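Shelf over the window seat: tight to the wall or leave a gap?
Woodwork at Home > Shelves, Mantels and Built-ins

pinecone_patty
Posts: 2159

Hello everyone, and thank you in advance for putting up with me, I know I ask a lot of questions in this section! We finally have the window seat done in the back room (the one I was moaning about all winter, cushions and all) and now I want one good thick shelf running over it from wall to wall. The opening is over 90 inches across, measured at the back, and a little less at the front, and of course neither of the side walls is what you would call straight. The house is old and has its own ideas.

My board came from Schouten, the lumber yard out past the river, and it is a lovely piece of ash that has been leaning in the hallway since May waiting for me to get brave. My question is the ends. My father always fitted shelves so tight you had to tap them in with the heel of your hand, and I grew up thinking that was just what a proper shelf looked like. My neighbor says no, leave a gap or it will push on the plaster. Who is right?

mossback
Posts: 412

Congratulations on the window seat, patty! I remember the cushion thread. I'm with your father. Wood moves across the grain, and it hardly moves at all along its length, so a shelf running wall to wall isn't going to swell up sideways and shove your house apart. Scribe it, cut it a hair fat, ease it in. I did two in our den that way and there isn't a crack in the paint anywhere.

slowglue
Posts: 890

I'll put in a friendly word for the neighbor. Mossback is right about the grain, no argument there, but I still leave a little room at both ends, and my reasons have more to do with my own patience than with wood. I spent one whole afternoon trying to swing a tight shelf up into an alcove and put a scrape down the wall as long as my arm. My wife was very kind about it. These days I'd sooner stop short on purpose.

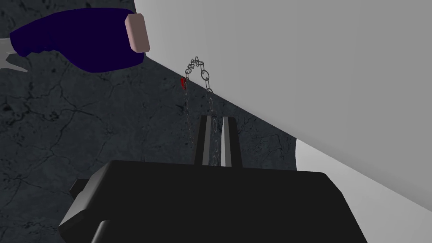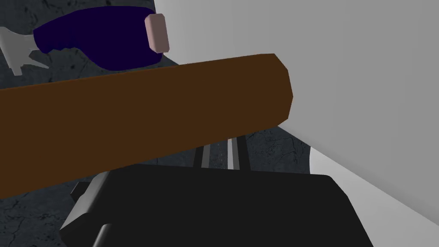

A gap only looks like a mistake when it's uneven or when it's so thin it could have been meant as a tight fit. Make it clear that you meant it, keep it the same top to bottom, and most people read it as part of the design. The brown plank in the second picture gives you the general idea, with that blunt end stopping just short of the pale gray wall. If you soften the edges of the end a touch before you finish it, it looks finished from any chair in the room, and you can get a paint brush in there later on. I'd do the same at both ends and put all the care into getting the thing level.

mossback
Posts: 412

See, I look at a gap like that and all I think about is dust. And crumbs, over a window seat! Pencils too, if there are children about. Plus a shelf that touches the walls gets a bit of help from them, and one that long will want all the help it can get.

slowglue
Posts: 890

Now that I really do disagree with. Plaster isn't a bracket. If the shelf needs the side walls to stay up, then it needs cleats on the side walls, and you can have cleats with a gap or without one. The dust I'll grant you. I run an old sock along mine.

heron_lane
Posts: 67

Can I ask about the finish while we're all here? I'm about to do something similar with a board the same kind of size and I can't choose between the Lestau oil and the Fivov wax. I tried both on offcuts. The oil went on easier but it turned everything quite yellow, and the wax shows every ring from a mug. Also, does it matter what the humidity is when you cut? Ours sits near 50 in that room and it's higher in the kitchen where I do the sawing.

mossback
Posts: 412

Heron, let the board live in the room it's going into for a few weeks, then take it to the kitchen, cut it and bring it straight home. Finish the underside and the ends the same as the top, or it may cup on you. On wax or oil I'm no help, I use whatever is open.

slowglue
Posts: 890

Oil for me, two thin coats, and wipe it off well. Lay the rags out flat outdoors to dry, please, never in a heap.

pinecone_patty
Posts: 2159

You are all so generous, thank you. I've read this twice, once out loud to my sister on the phone. I think I'm going to be a coward and go halfway – a tight scribe along the back where the crumbs would go, and a small even gap at each end so I don't have to wrestle it in by myself. Mossback, I hope you'll forgive me. I've marked out 8 screws for the back cleat and one more cleat at each side.

mossback
Posts: 412

Forgiven! Find the studs before you drill any of them, and cut the long side of the scribe first. Post a photo when it's up, crumbs and all.

heron_lane
Posts: 67

Going with the oil. Will start on the underside in case I make a mess of it.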